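4 October 2018

Up at 6, no coffee left, drove in from Skokinville with the heater on for the first time since spring. Thursday so the Monham order was supposed to be off my plate by lunch. Ha.

Spent the morning on brushes and cloths instead. Still no decision on what we use for the wash-down. The Fuvent catalog wants 300 for a set of 10 and I am not signing for that when half of them go bald by August. Cheap ones from the hardware place on Beaulieu shed everywhere. Wrote both prices on the back of an envelope and then lost the envelope. Found it. Lost it agian.

Striped cloths are fine, keep those. Dry them flat or they go stiff as cardboard. Note to self, buy a second drying rack.

Stood at the bin a while after break. Brush with the black bristles, bit of white cloth around the handle, striped one crumpled on the bottom. Metal is scuffed all over and the splatter along the low part of the back panel is bugging me more every week. Speckles, drips. Want to try vinegar on it before anything stronger. 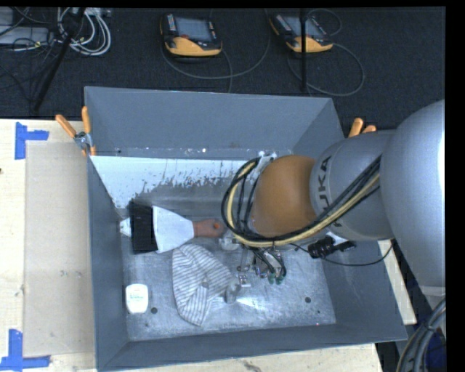 Vinegar won't touch it if it's paint, was the word from the next bench, and I'd be better off with a plastic scraper and a lot of patience. Maybe. Asked what kind of scraper and got a shrug.

So, list for tomorrow. Vinegar, small bottle. Scraper. Rack. Call Fuvent and ask if they sell singles, 9 dollars each is my limit. Soap too, the plain kind, the scented stuff gave me a headache all of last winter.

Monham order went out at ten to five, 70 pieces, labels on crooked. Don't care.

Soup for dinner. Forgot the bread. Feet hurt, going to bed, will do the laundry tomorow.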